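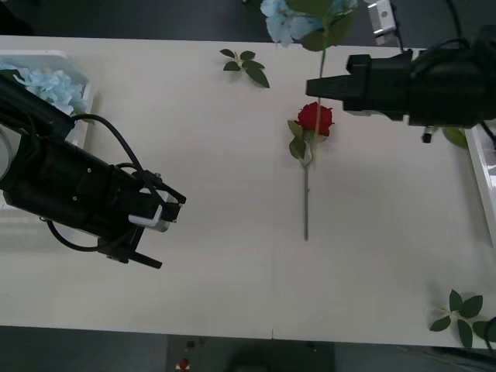
Drucken | Per E-Mail senden

Betreff: Re: [rosen-liste] Schnittrosen halten nur drei Tage
Von: Bartosz Krawczyk

Teresa Kurek schrieb:
> Hallo zusammen, meine roten Schnittrosen lassen nach drei Tagen
> die Köpfe hängen. Die Stöcke stehen seit zwei Jahren am Südzaun.
> Liegt es an der Sorte oder schneide ich zu spät?
> Gruß, Teresa

Hallo Teresa,

an der Sorte vermutlich nicht. Ich habe im Mai 33 Stiele von Olszewski und vom eigenen Beet verglichen, der Unterschied war klein. Wichtiger war der Zeitpunkt.

1. Schneiden
Morgens vor acht oder abends, sobald das Beet im Schatten liegt. Die Knospe soll Farbe zeigen, die äußeren Blätter lösen sich gerade. Voll geöffnete Blüten bleiben bei mir am Strauch.
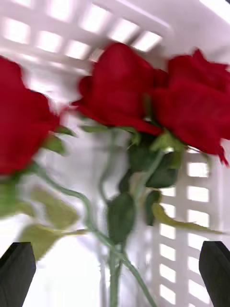

2. Wasser
Stiele schräg anschneiden, unteres Laub weg, dann gut zwei Stunden tief in einen Eimer. In der Vase reichen etwa 20 cm Wasser. Jeden zweiten Tag wechseln und dabei nachschneiden. Zucker lasse ich weg, das Wasser kippt damit schneller.

3. Stützen
Bei schweren Köpfen stecke ich einen dünnen Stab mit in die Vase und binde den Stiel locker mit Bast an.

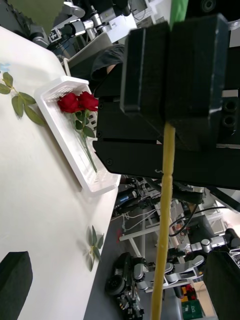

Dünner gelber Holzstab

Nandi Hendricks nimmt Draht, das geht auch, drückt aber schnell in den Stiel. 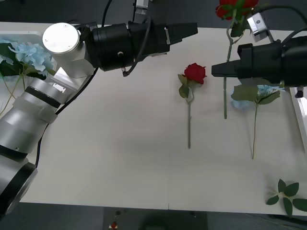 Noch zum Standort der Vase: nicht neben Obst und nicht über die Heizung. Bei 18 Grad halten meine gut eine Woche. Zum Binden und Sortieren nehme ich gern eine weiße Tischplatte wie auf dem letzten Foto, Läuse und Mehltau fallen darauf sofort auf.

Welchen Dünger nimmst du am Südzaun? Bei zu viel Stickstoff werden die Stiele weich.

Gruß
Bartosz

Drucken | Per E-Mail senden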